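Filed under: Workshop notebook / Tables and surfaces

2018-11-19, posted by the bench desk at Rivside

Monday, so of course I started on the thing I'd been putting off, namely the work surface. We've been arguing for weeks about what to lay on top of the black table. Bare, it's lovely to look at and hopeless to work on, small dark bits just vanish into it (I lost a grub screw last week and I'm still cross). So I dug out the bright board again and had a proper go with it.

First job was wiping it down. I used the Zelance cleaner, two passes, then a dry cloth. The Kulov stuff smears and I don't care what the label says. There's a scratch near one corner that I can feel with a fingernail but it doesn't catch anything, so I'm leaving it alone.

Second job was the curtains. I'd like everyone to please pull them fully closed when they leave the bench, because I spent a good while this morning chasing a stripe of daylight that came from a gap you could put your hand through!
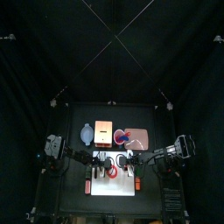
Glare is still my main grumble. I tried the lamp at 4000 K and dimmed it down to 80 per cent, and it's kinder on the eyes, but a shiny board is a shiny board. The lower half, with hardly anything on it, throws a lot of light straight back. Against that, the red ring stands out beautifully, and so does the slim black piece over towards the left edge, and those are just the sort of things I'd be hunting for with my nose on the table otherwise. I've kept the little blocks off to the sides, two and two, and I'd like them to stay there for now. The dark green ones are the ones to watch, put one down on the black and you'll be patting about for it.

Things I want to try next: a matt sheet over the board (Falcão do one, order code ends 543, I've written the rest on the lid of the drawer), or failing that some very fine wet-and-dry on the back face to see how dull it goes. I'd rather do the sheet. Sanding is forever and I'm not confident enough with it.

Also need 5 more of the rubber feet. The board creeps a bit if you lean on a corner, and I lean on corners.

If the sheet hasn't turned up by December I'll get the sandpaper out. Cloths are in the left-hand drawer, clean ones on top, please don't put the oily ones back in with them.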